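Drying Up: A Small Study of Dish Racks, Towels and Plates

Student project report, Household Design elective
214 shares | 5 comments

When we picked our topics back in August, most of my classmates went for chairs or lamps, and I came home and stood at my sink for a while and decided I wanted to write about the drying rack. It is the thing in my apartment that I touch most often and think about least, and I had a feeling there was more to say about it than I could guess at the time (there was, and my word count suffered for it).

The question I started with was simple enough. After dishes are washed, is it better to dry them by hand with a towel right away, or to stand them in a rack and leave them alone? My grandmother was firmly a towel person. My roommates are firmly rack people, to the point that the rack is where our plates live.

What I did

I used the same set of plates all the way through, washed them in the same dish soap, which is Zurura because that is what we had under the sink, and tried both methods over and over until I had 40 washes written down in my notebook. Half of those were towel washes and half were rack washes. For the rack I noted how long it took until I could run a dry finger across the back of every plate and feel nothing. For the towel I noted how long I stood there, and whether the towel was still any good by the end.

I also tried two racks. One is a Wemico, a plain wire one with slots. The other is a Kerekes, which is a solid tray with pegs and which my roommate had bought for her baby bottles years ago, back when she was babysitting a lot. I was fond of it right up until I looked at the bottom of the tray.

What I found

The wire rack dried a load in 32 minutes on average when I left an empty slot between plates. When I crowded them, the faces dried nearly as fast, but the rims stayed damp where they leaned together. The tray was slower every single time, and the water that collected in it just sat there until somebody tipped it out.

The towel was faster, of course, but it surprised me how quickly it gave up. A thin cotton towel did the first few plates beautifully and after that it mostly moved the water from one place to another. A second dry towel fixed this completely. I would never have thought to keep 2 on the hook before this project, and now I wouldn't go back!

The method I ended up liking best is a mixture of the two: stand the plates up, go and do something else for 13 minutes, and then come back and wipe what's left. Most of the water has run off by then and one towel lasts the whole load.
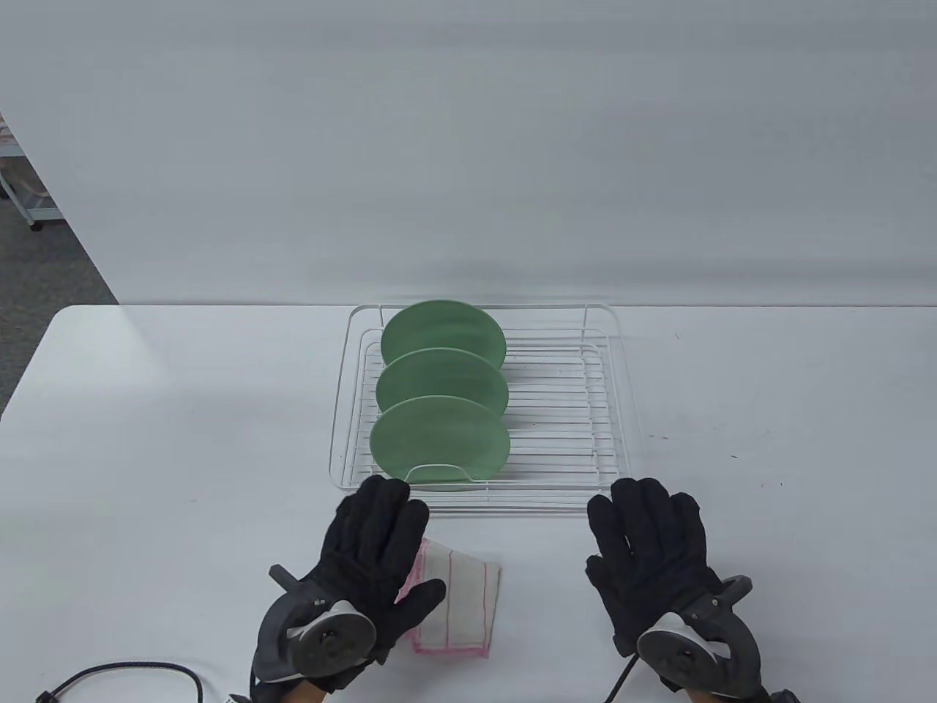
Does it matter which way the plates face in the rack?

Facing them all the same way works best, with the eating side tipped slightly forward, so that drips run off the rim and don't land on the plate behind.

What I would do differently

I never tried bowls, and bowls are the real trouble in our kitchen. They hold a little puddle in the foot no matter how you set them. I'd also like to repeat the whole thing in winter with the heat on, and to borrow an Oresar rack, the two-level kind, to see whether the top row drips on the bottom row as much as I suspect it does.

Comments (5)

Loved this. I have been crowding my rack for years and wondering about the damp rims.

The peg tray thing is so true, ours got slimy within a week.

Did you rinse in hot water or cold? I find a hot rinse makes a big difference to how fast they dry.

(author) Warm, straight from the tap, but I didn't measure it and I should have. Adding it to the list for winter!

Bowls go upside down at an angle, propped on a wooden spoon. Try it.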